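Equipment planning coordinator wanted, Prumine household robotics lab
2018-07-15
By the Prumine hiring desk

We use cookies to remember your reading preferences. By staying on this page you accept them. Manage settings

Prumine is looking for a patient, curious and reasonably tidy-minded person to help us plan and buy the equipment for our next stage of work. We build and test two-armed robots for ordinary household jobs, and we have reached the point where buying things as we need them no longer serves us very well. We would love to have someone on the team who enjoys a good spreadsheet, likes talking to suppliers, and doesn't mind wandering out to the test floor with a tape measure to see whether the thing on the quote will fit the room we've got.

You'd be joining a small and friendly group. There are seven of us at present, mostly engineers and operators, and every one of us has had a turn at doing the ordering (some with more flair than others!). The job is full time, it is a new position, and we expect it to run for three years to begin with, with every hope of keeping you on after that. 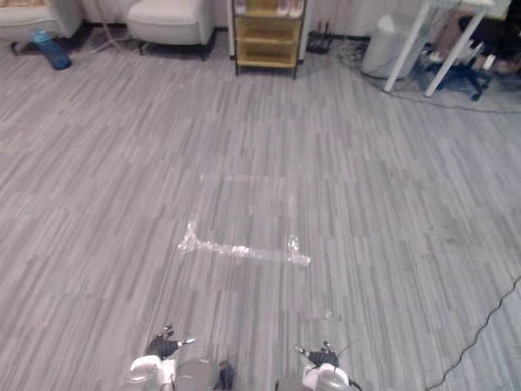
The floor plan is probably where you would start. Before we commit to a second robot station we need to know how much room each one takes up, including the reach of the arms, a safe place for the operator and all the furniture that has to share the space. We mark things out before we buy them, so a good deal of your early thinking will happen over a few strips of clear tape on grey planks, with the armchairs, the shelving cart and the office chair all wanting their own bit of floor as well. You'll also find cables running across the floor, and one of the first things we'd like costed is a sensible way of getting power and network to each station. We have had one quote from Skundine for overhead cable runs and would be glad of two more to set beside it.

Then there are the hands. Multi-fingered grippers are a large item in our budget, and they raise questions that we would like somebody to sit down with properly. Should we hold a full spare pair, or a stock of parts? Does a service agreement with Nisbet make better sense than sending units away one at a time? What do we do for the weeks when a hand is out of action and the operators are standing about? You don't have to arrive with the answers, but you should be the kind of person who wants to go and find them out, and who will write them down in a way that the rest of us can follow.

The less glamorous shopping matters just as much. Our robots practise in rooms set up like a home, so the budget has lines in it for sofas, cushions, side tables, lamps, bowls and fruit. People are often surprised by this part of the work – we've grown rather fond of it. Soft furnishings need to be replaced on some sort of schedule, and we'd like to be able to order the same cushion again next year instead of spending an afternoon hunting for a near match in the wrong colour. 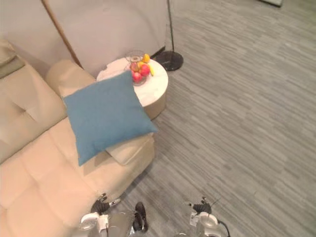 Living room practice area, with the sofa, side table and fruit bowl.

Your main task for the first half-year will be a complete equipment plan for Bostura, our new and larger test space, where we hope to be running three stations. The draft plan is due in March. It should cover purchase costs, delivery times, spares, insurance, power and furnishings, and it should be honest about what we don't know yet. You'll have a small purchasing allowance of your own, up to $1020 for any single order, so that you needn't chase a signature every time we run out of tape or need another lamp. Anything larger goes through our monthly budget meeting, which you would prepare and, in time, lead.

We'd like to hear from you if you have looked after equipment or purchasing somewhere before. A university lab, a theatre workshop, a hospital store or a farm machinery dealer would all be fine places to have learned. You should be comfortable comparing quotes and asking a supplier the same question twice in a friendly way. Some familiarity with robots or automation would be lovely, but we can teach you that part, and the operators are generous with their time. A driver's licence is useful, as there is the odd trip to collect a chair.

Hours are flexible within reason, and the work can be shared between the office and home, though you'll want to be on the test floor fairly often in the early months. The building is step-free throughout. If you need any adjustments for the interview or for the job itself, please just mention it in your letter and we'll sort it out together.

To apply, send us a résumé and a letter of a page or so. In the letter, please tell us about something you once bought or budgeted for on behalf of other people, how you settled on it, and what you would do differently now. We read every letter and we reply to all of them, although it can take us a little while. Shortlisted applicants will be invited to spend a morning with us, have a look around the practice rooms and talk through a sample quote over coffee.

Sign up for the Prumine newsletter to hear about new positions. You can unsubscribe at any time.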